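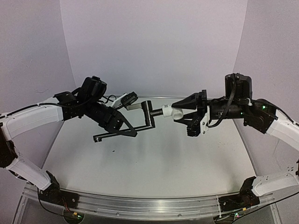 As presentes perguntas frequentes reúnem as regras aplicáveis às células bimanuais de bancada do laboratório de Fosudbridge e destinam-se a operadores, responsáveis de turno e entidades parceiras. O texto complementa a Norma Interna 442 e não substitui a avaliação de riscos de cada célula. Entende-se por tarefa bimanual toda a operação em que os dois braços atuam sobre a mesma peça ou sobre peças ligadas entre si, como sucede quando um suporte metálico preto dobrado em degrau e um acessório de tubo em plástico branco ocupam o espaço entre as duas garras. As disposições relativas a peças isoladas constam do anexo B.

Âmbito e responsabilidades

A quem se aplica a Norma Interna 442?
Aplica-se a todas as pessoas que operem, programem ou mantenham células com dois braços montados em bancada, incluindo o pessoal da Prenitz e da Caron deslocado em Fosudbridge. Os visitantes permanecem atrás da linha amarela do corredor e não estão abrangidos pela autorização de operação.

Quem pode autorizar o início de uma sessão?
O responsável de turno. A autorização é registada no formulário 149 antes da ligação da alimentação dos braços e vale apenas para a célula e para a tarefa nele indicadas. A mudança de tarefa exige novo registo.

É necessária formação prévia?
Sim. O operador deve ter concluído o módulo geral e uma sessão acompanhada na célula em causa. A formação obtida noutra unidade do grupo Grullwood é reconhecida mediante apresentação do certificado.

Preparação da área de trabalho

Que elementos podem permanecer sobre o tampo?
Apenas as peças previstas na ficha da tarefa. Ferramentas manuais, recipientes e documentos ficam no carro auxiliar. Os fragmentos soltos devem ser retirados antes do início da sessão seguinte, com os braços em paragem.

Os painéis laterais podem ser removidos?
Não durante a operação. A remoção só é admitida em manutenção, com a alimentação desligada, e deve constar do registo da célula.

Como devem ser verificados os cabos?
O operador percorre visualmente cada braço, da base ao punho, e confirma que os cabos não ficam presos nas articulações em toda a amplitude prevista. Qualquer cabo com isolamento danificado implica a suspensão da célula.

Manipulação de peças

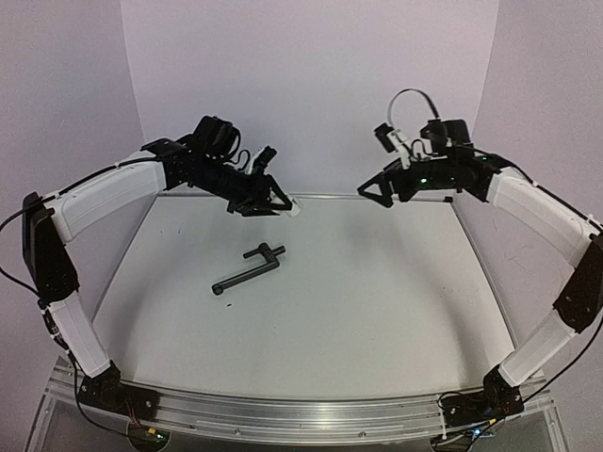
Célula bimanual: pequena peça branca na garra esquerda, garra direita sem peça visível e componente cinzento-escuro sobre o tampo.

Pode uma garra manter uma peça suspensa enquanto a outra está livre?
Pode, desde que a ficha da tarefa o preveja. A massa da peça suspensa não pode exceder 900 gramas. Enquanto durar a suspensão, é vedado introduzir as mãos no espaço entre os painéis, mesmo que o segundo braço esteja imóvel.

O que se deve fazer se uma peça cair?
O operador aciona a paragem, aguarda a imobilização dos dois braços e só depois recolhe a peça. Uma peça caída é inspecionada antes de voltar a ser utilizada. Se a queda tiver ocorrido junto de uma das bases, inspecionam-se também os conectores e as placas eletrónicas próximas.

As luzes indicadoras dos punhos dispensam a confirmação na consola?
Não. O estado de cada braço é confirmado sempre na consola. Nenhum indicador luminoso, qualquer que seja a sua cor, constitui autorização de acesso à área de trabalho.

É permitido passar uma peça de uma garra para a outra?
Sim, em velocidade reduzida. A garra que entrega só abre depois de confirmada a preensão pela garra que recebe.

Registos e incidentes

Durante quanto tempo são conservados os registos?
Os formulários de sessão são conservados durante 6 anos. Os registos de incidentes seguem o prazo fixado no plano de segurança da unidade, quando superior.

Que ocorrências devem ser comunicadas?
Devem ser comunicados o contacto entre braços, o contacto de um braço com os painéis, a paragem de emergência e qualquer dano em cabos ou fixações. A comunicação é feita no próprio turno, ainda que não haja prejuízo aparente.

Quando é revista a norma?
A revisão ordinária realiza-se em novembro. As propostas de alteração são remetidas à Coordenação de Segurança de Fosudbridge, com indicação da célula, do número da cláusula e da redação pretendida.

Documentos relacionados
Norma Interna 442, anexos A e B
Formulário 149, Registo de sessão
Plano de segurança da unidade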